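# Collecting demonstrations in simulation: FAQ

For people recording episodes for the Prukness block task.
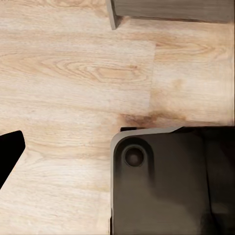 *Simulated gripper view: fingers apart over the planks, block at the top.*

**How many episodes do you need from me?**
The set closes at 2000. Each operator is asked for 357, in any number of sittings.

**Why simulation first?**
Resetting takes a keystroke, so we get more starting positions in a morning. The real arm at Skamen gets its own set of 600 later.

**Does the block have to be in view when I start?**
No. It can be partly in view or fully outside it. We want both kinds - the policy has to learn to go looking.

**I missed the grasp. Should I delete the episode?**
Keep it if you recovered and finished. Mark it "retry" in Dratova. Delete it only if the simulator froze or you quit halfway.

**Can I change the floor texture?**
Please don't. Dratova picks one of 13 floors at reset and logs which one it used.

**How fast should I move?**
At a steady pace. Long pauses get trimmed, but the trimming script sometimes takes the start of the next move with it.

**Where do the files go?**
Into the Tiwari share, in the folder with your operator number. Upload starts when you close the session. If it stalls, leave the files where they are and restart Dratova.

**When is the next training run?**
Monday night. Anything uploaded after 6 p.m. waits for the following one.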